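Tour operations notebook, Flallberg base
July, 07:40. Entry by L. MacDonald

Mullura ridge walk: revised route measured at 2,705 m with the new lower return. Ascent unchanged at 282 m. R. Pitkänen to correct the guest sheet, which still shows the old distance.

Guests are to be briefed on footwear before boarding the shuttle. Spare socks remain at the front desk; J. Cloutier to confirm stock.

Lunch stop moved to the east shelter pending approval from D. Wong. Wind at the upper bench to be logged again at 14:00.

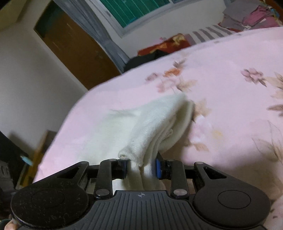

White knit sock, held in the gripper.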